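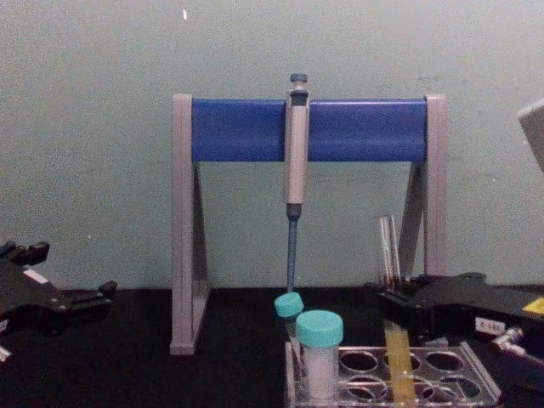

How often should a micropipette be checked for accuracy?
Every three months suits most small labs. Check sooner after a drop or a repair.

The method below weighs water on a balance. One milliliter of water weighs very close to one gram at room temperature, so the reading in milligrams tells you the volume in microliters.

What you need
Distilled water, a small weighing cup, new tips, a thermometer and a balance that reads to 0.1 mg. Leave everything in the same room for 90 minutes before you start.
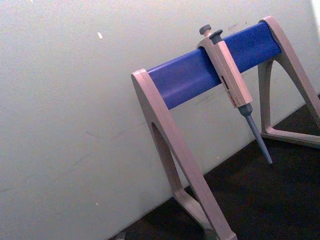 Steps
1. Write down the water temperature.
2. Set the pipette to its top volume.
3. Fit a tip, then fill and empty it three times to wet the inside.
4. Put the cup on the balance and set it to zero.
5. Draw up water with the tip just under the surface. Hold the pipette upright and wait one second.
6. Empty it against the wall of the cup, pressing to the second stop.
7. Record the weight, zero the balance and repeat until you have ten readings.
8. Do the same at half volume and at the lowest setting.
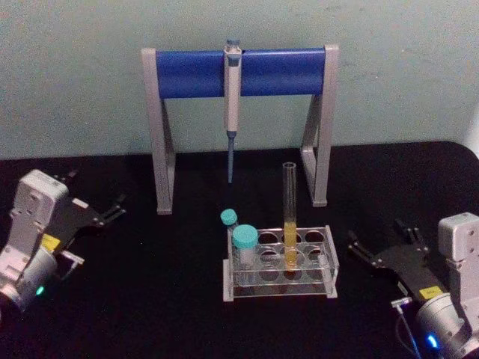 Add the ten readings and divide by ten. Correct for temperature using the table in your balance manual, then compare the result with the limit given by the pipette maker. If it falls outside, change the tip brand and run the set again before sending the pipette out for service.

Keep the sheet with the serial number and the date of the next check.

Written by Mared Prothero. Updated Feb 3, 2023.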